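*Handout for the Friday group, 07/06/2019. Bring it to the bench, scribble on it, spill coffee on it.*

Okay, so last time we ran out of clock before I got to the dull stuff, and the dull stuff is most of what I want you to walk away with. These are my notes on good practice when two arms share one table and something delicate is sitting between them. I've pulled them from the rules we keep in the Vuorinen lab, plus a few things I learned by breaking them (sorry, Fiachra).

## Which standards, and how much of them

You do not have to memorize standards for this course. You do need to know where to look:

- **ISO 10218**, parts 1 and 2. Part 1 is for the robot as a machine, part 2 is for the whole setup you build with it. Students love part 1 and skip part 2. Please don't, part 2 is the one that's about *you*.
- **ISO/TS 15066**, for people and robots sharing space. It's where the talk about contact force and pressure comes from.
- **ISO 12100**, the general one on risk assessment. Dry as toast. Read it anyway.

One thing I'll keep repeating until October: a "collaborative robot" is a sales phrase. What gets assessed is the application. A gentle arm holding a screwdriver is a different animal from a gentle arm holding a sponge, and you have to write up the one you're really running!

## Before power

I do this in the same order every single time, and I'd like you to steal my order until you have your own.

1. Walk the whole way around the table. All of it, including the back side you think you know.
2. Find the stop button and put your hand on it. Then say out loud who is holding it for this run. If the answer is "it's on the shelf," we aren't running.
3. Follow each arm cable with your eyes from the wrist back to the base. Move the arm by hand if yours lets you and see where the slack goes.
4. Check floor leads and power strips. Anything in the walkway gets moved or covered before we start.
5. Read the tag on the last run. If it says Pumby was acting up (that's our older controller, you'll meet it), come get me.

Mwajuma Nzioka wrote the first version of this list when we set up the Pikine bench, and hers had 19 steps. I got it down to five and she still thinks I cheated on number four.

## Shared space between two arms

Single-arm habits will get you in trouble quickly. With one arm you worry about the arm and the person, and with two you've added the arm and the other arm, plus whatever is strung between them.

The rules I want on your bench sheet:

- **One arm owns the middle at a time.** If both have to be in there together, that's a planned overlap, written down, at the slow setting.
- **Set the slow setting yourself.** We use 70 mm per second for any overlap move. It's a house number and you won't find it in a standard, so don't quote it in your exam write-up as if you did.
- **Keep a retreat path for each arm** that doesn't pass through the other one's path. Draw it. A pencil line is fine.
- **A protective stop on one arm stops both.** Test this with nothing in the grippers. Test it from each side, too, because I have seen it wired to work from only one (that was the Irenness job, and I was up till midnight).

And a question I got by email: does an idle arm count? Yes! It has power, so it counts.

## Handling boards and wire bundles

Wires are nasty things for a robot. They bend, they spring back, and they snag on anything with a corner. Circuit boards are worse company than they look too, especially power boards with big capacitors on them. My rules:

- The board is disconnected and discharged before it comes near the table. Check with a meter, write the reading on the sheet, initial it.
- Ground the fixture. Ground yourself when you load it.
- Grip wires by the insulation and never by the bare end.
- Limit the grip force first, then teach the position. People do it the other way around and then wonder where the dents came from.
- Know where the loose length goes. A loop of wire near the second gripper is a catch point, so put it in your risk table as its own line.
- Never reach in to "just nudge" a wire. Stop, confirm the stop, then reach.

Look at the red and black strands by the lower finger of the left gripper. The right one has the bundle and the left one is holding nothing, and I'd still give that corner its own line in the table. Look at how close the two grippers are over the board as well, and ask yourself which arm backs out first.

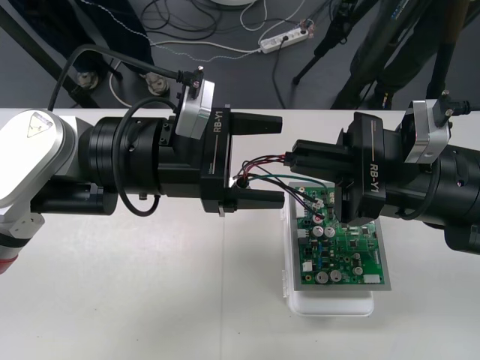 ## What to hand in

A risk table for a two-arm wire task, one row per hazard. Columns: what could happen, who or what gets hurt, how bad, how likely, what you did about it, what's left over. I want at least 8 rows and I would much rather read short ones. "Wire catches on idle gripper, pulls board off fixture" is a perfect row. "Operator error" is not a row.

Add your retreat sketch on a separate page. Phone photo of a paper drawing is okay as long as I can read it.

Drop it off in room 212 or give it to Fiachra Mac Giolla, who is marking half of them and is stricter than I am about the "what's left over" column. If you write "none" there he will send it back.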